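Questions about the Flastetau kart rounds, answered in the order people tend to email them. Last edited Wed 28 October. If yours is missing, write to Ermanno Longo, and allow for the fact that he reads mail in the evening, on his phone, with his glasses in another room.

## Entering

**Do I need my own kart?**

Yes for the 125 class, no for the Trenia class. Trenia karts are drawn from a hat on race morning and everybody believes they got the slow one. You can't swap. You can't swap even if you ask Gemma Greco nicely, and people have asked her very nicely.

**How old do I have to be?**

You have to be 14 on the day of your first race. Being 14 a week later counts as being 13.

**Can I pick my race number?**

You can ask for any number that isn't taken. Numbers are held over the winter for returning drivers, so 194 still belongs to Ekua Kpodo and will until she tells us otherwise. Put three choices on the form. People who write "1" three times get whatever is left.

**Is there a refund if I pull out?**

Full refund until entries close, half until the night before. On the morning itself you get our sympathy and a wristband for the spectator bank.
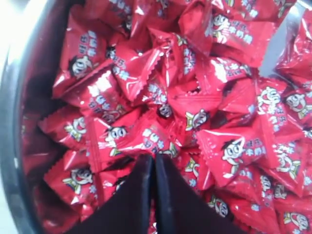
## On the day

**When should I arrive?**

Gates open at seven, sign-on closes at eight fifteen, and the drivers' briefing starts at eight thirty. Miss the briefing and you start from the back, after a private version of it that takes longer and is less cheerful.

**What do I bring to sign-on?**

- Your license or day permit
- Photo ID
- A parent or guardian, if you're under 18 (the actual person; we have been handed a phone)
- Your transponder number, written down

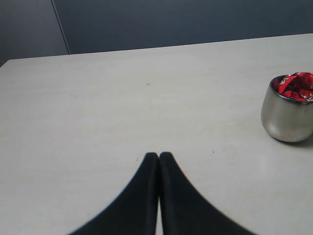
*Light gray table and blue wall, sign-on room.*

**How long is the track?**

One lap is 3,515 feet in the clockwise layout, and that's the only layout we race. The counterclockwise one exists on an old map and in the memories of a few drivers who say they were quicker on it.

**What happens if it rains?**

We race. The clerk of the course declares the session wet or dry, and in a wet session you may use any tire on the approved list. In a dry session you may use slicks and your own judgment of the clouds. Standing water at Turn 4 is the one thing that reliably stops us. August is no guarantee of anything.

**Can I practice the day before?**

In the afternoon, yes, paid separately. Book through the Temba timing site, where the button is green and says "Results" for reasons we have raised with them.

## Tech inspection

**What gets checked?**

Weight, brakes, bumpers, chain guard, seat mounts, helmet date, and the seal on the engine. The top three in each final are checked again afterward, plus one more picked by the inspector.

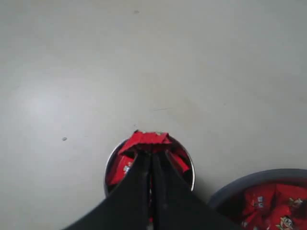 Carburetors come off for inspection only when the inspector asks, so please don't arrive with yours in a bag to save time. If you are asked, you take it apart yourself while he watches. Bring a tray or a rag for the small parts. The pale gray tabletop has a few tiny marks on it, including a small dark speck off to the left, and a jet needle clip set down on a surface like that can keep a grown mechanic busy for quite a while. Spare clips are not provided.

**My kart was underweight by a tiny amount. Does that count?**

Yes. The Visarix scale is the official one. Your bathroom scale and the one at your uncle's feed store have no standing here. You may check your weight as often as you like before qualifying, and you should do it with the fuel you expect to finish on.

**How do I protest a result?**

In writing, with the fee, within 30 minutes of the provisional sheet going up. One protest covers one incident. A protest that begins "as usual" is still valid but has not started well.

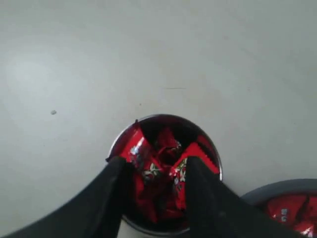
Carmela Caputo wrote in to ask whether the half hour runs from the printed sheet or the one online, "because mine went up at two different times and I'd composed some really good sentences by then." It runs from the printed sheet. The time is written on it in pen by Rebecca Sanna, and the pen wins.

**Do I get the fee back?**

If the protest is upheld, yes, the same day. If it's turned down, the fee goes into the tire wall fund, and you may admire your contribution on the outside of Turn 2.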